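17/12/2018

Amness to host the Brouwer Open, a new amateur boxing tournament, in June

I've been sitting on this news for weeks and I'm so glad I can finally type it out: we're putting on a boxing tournament! The Brouwer Open comes to the Kadis Hall in Amness next June, and entries are open from today.

I run the Amness boxing club, so I'll admit I'm biased, but this town has been short of a proper amateur event for far too long. Our boxers spend half their weekends on the highway, driving hours for one bout (and sometimes the opponent doesn't make weight and they drive home again without throwing a punch). So we thought, why not get people to come to us for a change?

We have room for 50 boxers across five weight classes, men and women, novice and open. Bouts are three rounds, straight knockout, with the draw made the evening before the first session. Every boxer needs a current medical card and a registered coach in the corner. Headgear rules follow the age group, and the full list is in the entry pack, so please read it before you call me!

The Brouwer gym is lending us its competition ring, a lovely big thing with a decent spring to it, and Fomton is covering the officials' fees and the trophies. I can't thank them enough — the ring rental alone would have eaten our whole budget.

Kadis Hall holds 200 for boxing once the ring is in, and 83 of those seats are already spoken for by members and visiting clubs. Tickets for everyone else are $20 for the day or for the evening finals, and kids under twelve get in free with an adult. Ringside rows go first, they always do, so don't hang around if you want one.

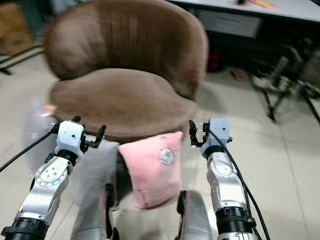 Finals night starts at seven and we'll run the lighter classes first. There's a short break before the last two bouts, when the junior squad will give a pad-work demonstration. They've been practicing like mad for it and I think they're more nervous than the finalists will be.

Weigh-in is from eight to ten in the morning, in the side room, and the scales will be out from seven for anyone who wants to check. Parking is behind the hall — please leave the front spaces for the ambulance crew and the officials.

Clubs can pick up an entry pack at the Amness gym any weekday evening, or ask us to mail one. Entries close two weeks before the first bell. Tickets are on sale at the gym desk and at the Kadis Hall box office.

Press passes are free, just ask at the gym desk.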